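Undach Bench Handling Set: README
Last edited April 24, 2024

Read this before you quote anything from the folder. The set was recorded at the Skovetti returns shop in Grerndale, where people sort and grade used practice gear by hand. Management calls the project Antal and describes it as help for the sorters. Some of the sorters describe it differently, and their notes are in the folder too.
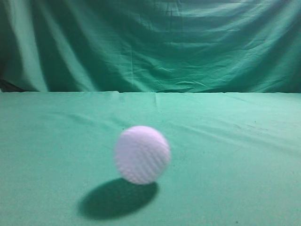
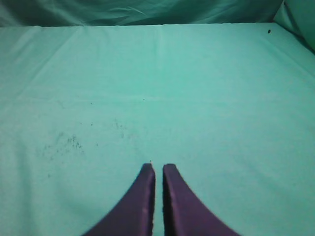

The bench is covered in green cloth in both views. The ball shows up in the fixed view; the wrist view has the two purple fingers and a lot of dark specks on the cloth. We did not clean those out of the data. A real sorting bench is dirtier.

What is in the folder
- 760 short recordings, each with a fixed view and a wrist view
- 142 of them marked "unclear" by the people who labeled them
- notes.txt, typed up from paper forms filled in by 6 sorters
- labels.csv, one row per recording

What the labels mean
"Done" means a person watching the recording agreed that the item ended up where it was supposed to go. It says nothing about speed, and it says nothing about whether the item was graded correctly. A sorter squeezes a ball and looks for splits while moving it. The labels cover the moving.

What changed at the bench
The pitch was that sorters would do less reaching and more checking. From the notes, they do reach less. They also spend time setting items back in place, clearing stops and filling in a form that did not exist before. 267 of the recordings needed a person to step in at least once. Those minutes were booked as "training," so they don't appear in the savings figure that went around the office. Please don't repeat that figure as if this set backs it up.

Job titles changed as well. Two sorters are now "cell attendants" at the same pay.

Known problems
- The cloth and backdrop are close in color, and the edge between them sags in places.
- Lighting was never measured.
- Stepping in was logged by hand, and busy shifts probably missed some.

The next batch is planned for May, with mixed bins in place of single items. The form stays the same until then.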